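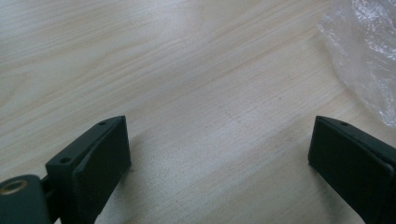 Thursday, October 17, 2019

The Ulldale hand gripper dropped 2 of its last 306 logged closes, and I spent most of a week chasing the wrong cause. Writing it up while I still remember the order I did things in.

Background for anyone coming in from the servo posts: the Ulldale is the handheld one with the trigger. Two parallel printed fingers on hinge knuckles, one small servo, a flat pad on each inner face. It has been in use since May on the bench at Prernolholm, picking up small parts and bagged parts and putting them down again. Each trigger pull gets logged with commanded width, reported width and servo current. A close counts as dropped when the reported width says the fingers met the object and the object is on the table anyway.

Both drops looked the same in the log. Commanded width went to target. Reported width followed with the normal lag and stopped where it should for a bagged part. Current rose, held for a moment, then fell to idle while the reported width stayed put. No error flag. As far as the controller was concerned it was still holding the part.

My first guess was the bag. Thin film slides against itself, and a part inside can walk out from between the pads without the film moving much. I repeated the close on the same kind of bag at three trigger speeds and got nothing. I cleaned the pads with alcohol and got nothing again, although the left one did come up cleaner than I expected.

Second guess was the servo backing off on its thermal limit. This was a bad guess. The limit sets a flag and the flag was clear both times. I swapped the servo anyway, lost an evening recalibrating the zero, and put the old one back.

The actual fault was in the linkage on the right finger. The knuckle has a metal insert pressed into the print, and the insert had started to turn in its bore. With no load it sat where it belonged and the finger tracked normally. Under load it crept, the finger rotated open by a small angle at the tip, and the clamping force went away. The width is read at the servo horn, upstream of the knuckle, so none of this showed up in the reported value.

Finding it took ten minutes once I stopped reading logs. Power off, fingers closed on a steel block, push outward on each tip with a thumb. The left was solid. The right gave, with a faint click on the return. A paint mark across the insert and the plastic confirmed it: after a dozen loaded closes the two halves of the mark no longer lined up.

The insert was set with a soldering iron, and I think I ran it too hot and left a loose bore. I don't have a section cut to prove that. The replacement finger uses a knurled insert from Gullard, set cooler, with a drop of retaining compound. Check that the compound is rated for your plastic before you copy this. The first one I had on the shelf would have crazed the print.

The part I should have caught earlier is the silent failure. A gripper that lets go and says so is an inconvenience. This one let go and kept reporting a hold. Nothing heavier than a bag of screws goes in it, so the damage was zero, but the Olatunji arm on the next bench borrows the same finger design and the same width logic, and it lifts things over people's hands. I have locked it out until both its knuckles are checked.

Changes made:

Firmware now faults if current drops below the hold threshold while a hold is commanded, regardless of reported width. The delay is set to 2 control cycles. One cycle gave false trips on soft objects.

Thumb test on both tips at the start of each session, power off.

Paint mark on every insert.

New right finger goes to 2,000 loaded closes on the steel block before it touches a real part. The counter is running now. The left finger still has its original insert and I have left it alone for comparison, with a mark on it.

Still open: whether to move the width sensing to the fingers. It would have caught this directly, but it means a cable through the hinge — and I have already broken one of those on an earlier version.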